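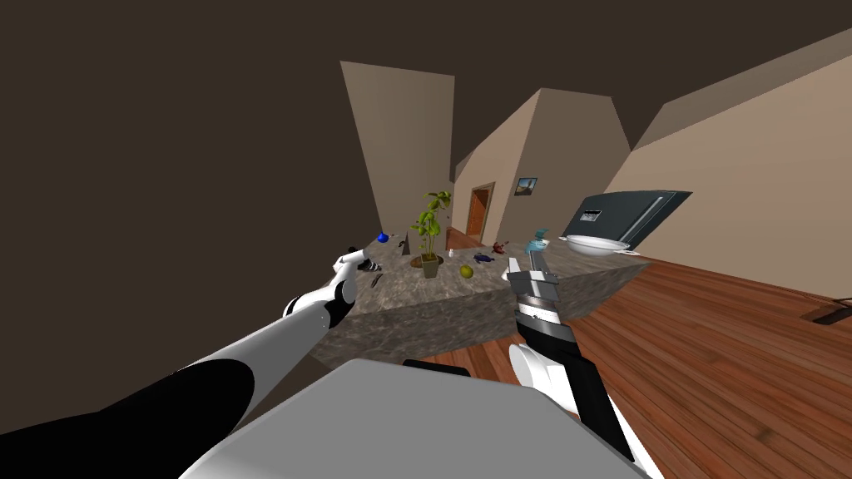

About Us > Our Story

Who we are

Zirgate is an independent garage and small used car lot. We service, repair and sell cars that have already belonged to somebody, and we're fond of them. New cars are lovely, but they smell of payments.

The business was started by Toshio Mizuno and Ekaette Wike, who met while arguing over the last parking space at an auction. Toshio had come for a wagon with a sound gearbox. Ekaette had come for the same wagon. They bought it together, fixed the tailgate, sold it to a dentist and have been arguing in the same building ever since.

What we sell

Hatchbacks, wagons, minivans and the occasional pickup. We keep the lot small on purpose, and also because the fence is where it is. Every car gets a 70-point check before it goes out front, and you get the sheet, including the parts we'd have liked to leave off. If the rear wiper squeaks, the sheet says the rear wiper squeaks.

We don't sell convertibles. Ekaette had one once and would prefer not to go into it.

Prices are on the windshield. You can try haggling with Toshio, who will listen politely, nod a great deal and then read you the number on the windshield.

What we fix

Most things with an engine, and a growing number of things without one. Brakes, clutches, suspension, timing belts, air conditioning, and that noise you turned the radio up for. Hybrids go to Syafiqah Wattimena, who did her training at Griltico and came to us with her own torque wrenches and firm views about ours.

If a repair is going to run more than $300 over the estimate, we call before we pick up a tool. If you don't answer, the car waits. It's had practice.

We don't do bodywork beyond small dents. For anything bigger we'll send you to Yeo, across the road, where they have a proper paint booth and better coffee.

The warranty, in one paragraph

Cars from our lot carry a warranty on the engine and transmission for 5 months. Repairs are covered for the same period, parts and labor. Tires aren't covered, nor is anything you did to the car after watching a video.

Visiting

Come by whenever the gate is open. There are two chairs in the waiting area, one of them comfortable. For a test drive, bring your license and, if you're shopping for a family car, bring the stroller too. More than one sale has come down to whether the thing would fit in the trunk without taking the wheels off.

We take trade-ins in nearly any condition, provided it arrives under its own power or on something that does.

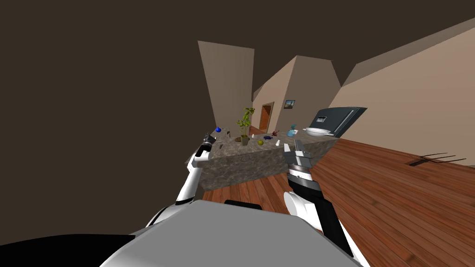
Comments

Nima Rostami
Bought a minivan from them for the school run. The sheet said the sliding door sticks in cold weather and sure enough, it sticks in cold weather. First time a car dealer has ever told me the truth about a door.

Tarık Ekinci
Do you still take trade-ins with a lapsed inspection? Mine ran out in May and I'd sooner not pay for another one if it's going to you anyway.

Zirgate
Yes, we do. Call first and we'll tell you how to get it here legally.

Nima Rostami
Forgot to say, the comfortable chair is the one on the left.

Contact | Directions | © Zirgate | Back to top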